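Reading the Council Papers for Fun: notes for the Tarside talk

September 26, 2022

Print | E-mail | Share (51) | 9 comments

Notes as I used them on the night, tidied up a bit. Bits in brackets are reminders to myself.

OPENING

(Wait for the tea urn to go quiet. Don't start over it like last time.)

Hello, and thank you for coming out to hear somebody talk about council agendas on a Monday night. I'm thrilled you're here. I write a small local page covering Tarside and Fernumlow, mostly what people are talking about that week – roadworks, planning rows, the odd goat. I never meant to write about the council. I got into it through a rumour about a swimming pool, and I've been hooked ever since.

Ask for a show of hands: who has ever read a full set of council papers? (Expect few. Be nice about it.) Who has shared a post about something the council was supposed to have done? (Expect nearly everyone, me included.)

Tonight is about the gap between those two shows of hands, and how easy it is to close it.

THE POOL STORY

Back in June a post went round saying Fernumlow Baths was going to be sold for flats. It had a photo of the front doors with a chain on them, and one line of text: "They've already signed it." By the weekend it had been shared 3,440 times, which is a huge number for us. My own aunt sent it to me, then sent it again in capitals.

I believed it! I want to be clear about that. I had half a furious article written. The chain looked real, the council had been quiet about the baths for ages, and there was already a name going about, a developer called Restrepo, which made it feel solid. A name does that. So does a photo.

Then I thought I'd better find the decision, so I could quote it. I went to the council website and opened the papers for the next full meeting. They ran to 261 pages. I made a sandwich and started.

(Pause here. Ask what they think I found.)

The baths were in there. Item on building repairs, well towards the back, after a very long report on hedge cutting. The council wanted to close the pool for the boiler to be replaced and then open it again. Restrepo was in there too, named as the firm that had put in the lowest price for the boiler work. The vote hadn't been held yet. Nothing had been signed by anyone.

So the post had a true closure in it, a true company name and a true photo, and the story they had been made into was wrong. I find that fascinating. Most of the local rumours I look into have a real thing tucked inside them somewhere. 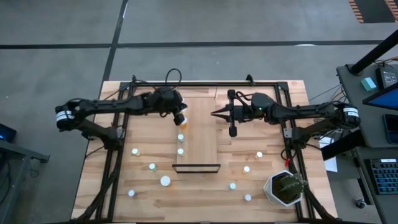
Photo: Tarside Talks

WHAT'S IN THE PAPERS

(Hold up the printed bundle. Drop it on the table if the table looks strong enough.)

I know this looks grim. But you don't read it like a novel. Show them the order:

The agenda comes first, usually a page or two. Read all of it. It's a menu. Circle anything with a street name you know, a building you use, or a sum of money that makes you blink.

Next, the minutes of the last meeting. These are gold. The minutes tell you what was agreed, who voted which way if a recorded vote was asked for, and what was put off. I keep a list of put-off things. Some items get deferred again and again, and you begin to look forward to them like old friends.

After that, the reports. Each one has a box near the top called "Recommendation". Go straight there. It says what councillors are being asked to do: agree, note, delegate, defer. If it says "note", they are being told something. If it says "agree", that's a decision. If it says "delegate", slow down and read properly, as it means an officer will be making the choice later on, away from the meeting.

At the very back you get the appendices. The hedge cutting map lives there. So does nearly everything interesting about money.

(If anyone asks about exempt items: some papers are kept private, often to do with contracts or staff. The agenda still has to list that the item exists and give the legal ground for keeping it private. You can ask about it. You may not get far, but you can ask.)

GOING TO A MEETING

Please go to one! Go to a dull one. The dull ones have the best seats.

My first was a planning meeting about the old Stavasero café on the corner by the bus stop. I expected rows of people. It was me, a couple in matching raincoats, and a man who had come in to use the toilet and stayed for the whole thing. The item was whether the café could put four tables on the pavement. It went on for most of an hour and I loved every minute. There was a long argument about pushchairs. A councillor had been out with a tape measure, on a Sunday, and had opinions about the lamp post. You could see a decision being made by people who knew exactly which bit of pavement they meant.

They got three tables, by the way. I've sat at the middle one.

Practical bits for going:
– Arrive early, the front door is often locked once the meeting begins and you have to ring.
– Pick up the late papers from the side table. Changes are handed out on the night and they aren't always online yet.
– You're allowed to take notes. At open meetings you can usually record too, but tell the clerk first, it's good manners.
– Public questions have a deadline, a few working days ahead in Tarside. Check the front page of the agenda.
– Bring a jumper. The chamber has one radiator and it belongs to the back row.

BEFORE YOU SHARE

(This is the part people ask for afterwards, so go slowly.)

When something is flying round town, I try to find four things before I post: which meeting, what date, what item number, what the recommendation says. If I can't find a meeting, I ring the council's main number and ask which one it went to. The people who answer are lovely about this. They may not know either, but they'll know who does.

If there still isn't a meeting, I write that down as well. "I have looked for this and can't find it" is a perfectly good post. People like it more than you'd think. My post on the baths was mostly that, plus a link and a page number, and it got a tiny share of the reach of the first one. I used to mind. Now I see the link turning up in other people's arguments months later, and I'm delighted every time.

Be kind to people who shared the wrong thing. They shared it as they care about the pool. My aunt now sends me item numbers. She's very good, she has found two things I missed.

And be fair to councillors when they've made a mess, too. Put in what they did, what they said about it, and where people can read it for themselves. You can be as cross as you like in the next paragraph.

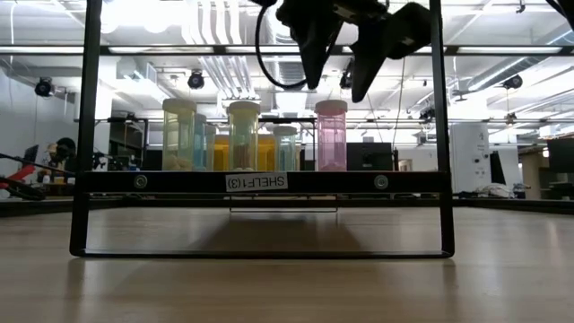 Capped containers on a shelf

WHAT I'D LOVE TO SEE

A reading group! I've been going on about this for ages. We meet the week before full council, split the papers between us, and each bring back one thing. No party business, no speeches. Somebody does roads, somebody does planning, somebody gets the hedges. I'd happily do the hedges.

Fernumlow could do its own, or join ours. The parish papers there are shorter and much ruder, and I think they'd make a great first session.

(Hand round the sign-up sheet now, before questions, or it never gets back to the front.)

LIKELY QUESTIONS

Did the baths reopen? Not yet. The boiler contract was agreed at the July meeting and the work has started. The date on the door has been changed once already. I'll post when I've seen a new one in writing.

Where did the chain photo come from? The side doors are chained every evening at closing. Go past after the last swim and you'll see it.

Am I going to stand for the council? No. I like my seat in the public gallery too much.

Can children come to meetings? Yes, and a few have. One asked about the skate ramp and got a better answer than I've ever had.

How do you find old papers? The council website has a search box that works best with the exact name of the committee. If it's older than the website, the library has bound copies upstairs. Ask at the desk and leave time for a good rummage.

(Thank the hall. Collect the bundle, it's the only printed copy I've got. Sign-up sheet!!)

Print | E-mail | Share (51)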